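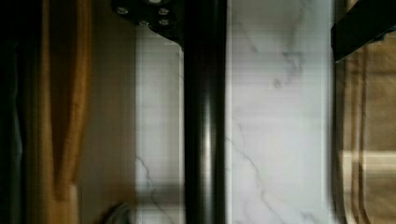
White marble with dark gray veining.

Section 8. Blending and filling your Trastden diffuser

Last updated: Tuesday, March 17, 2020

By now your Trastden is unpacked, the base is plugged in and you have done the plain-water run from the section before. If you skipped that run, please go back and do it, even if you are itching to get to the oils. It clears out any dust left over from packing, and you will enjoy your first real blend so much more.

Before you start

You will need the Trastden base and lid, the glass dropper that came with it, one or two oils of your choice, clean tap water and a soft cloth. Choose a level spot with a bit of open space on every side.

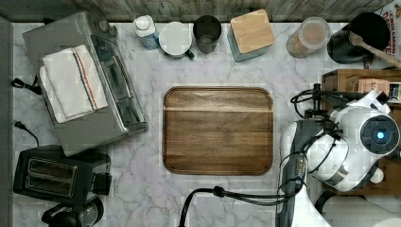 Keep the diffuser well away from curtains and from anything with a finish you are fond of, as citrus oils in particular can lift varnish overnight. I learned this on my grandmother's sideboard one December and I have never quite been forgiven.

CAUTION: Undiluted oils can irritate skin and eyes. If you spill some on your hands, wipe it off with a little plain cooking oil first, then wash with soap and water. Keep all bottles out of reach of children and pets, and ask your vet before running any oil in a home with cats or birds.

Filling

1. Switch the base off at the button and unplug it.

2. Lift the lid straight up. It is a snug fit when new – a gentle wiggle helps, but please don't twist it, as the little tabs inside don't care for that.

3. Pour in cool water up to the lower line. The upper line is there only for the long overnight setting, which we come to in the next section.

4. Add your oil with the dropper. For a small bedroom, 8 drops is a lovely gentle start. For a larger room you can go up to 10. More than that tends to leave a sticky ring in the bowl, and your nose stops noticing the difference anyway.

5. Put the lid back on with the spout facing away from the wall.

6. Plug in and press the button once. The light comes on straight away and the mist follows in a minute or so.

NOTE: Our Ido and Isah blends are already diluted for skin use in a carrier oil, and they don't belong in the diffuser. Carrier oil is heavy and will coat the disk at the bottom. If you've already done it (plenty of people have!), unplug the base, empty it, wipe the bowl with a cloth dampened with rubbing alcohol and let it air out before you try again. The Zodton range is the one made for misting, and every bottle says so on the back.

Making your own blend

Start with two oils and no more. Lavender with a touch of sweet orange is hard to get wrong, and cedarwood goes nicely under nearly anything. Write down what you used and how many drops, on a sticky note or in the back of this booklet, as you will otherwise hit on something wonderful and have no idea how you made it. Let a new blend run for ten minutes, step out of the room, and come back in. That second sniff from the doorway tells you far more than hovering over the spout.

After each use

7. Unplug the base and pour the leftover water out from the side opposite the button. Water in the air vent is the most common reason a unit comes back to us.

8. Dry the bowl with the soft cloth and leave the lid off until morning.

If the mist seems weak or the light blinks twice, turn to the troubleshooting pages. Should that not sort it out, write to Omolara Afolabi at our service desk and mention model 1488 or model 2000, whichever is stamped under your base – the two take different disks.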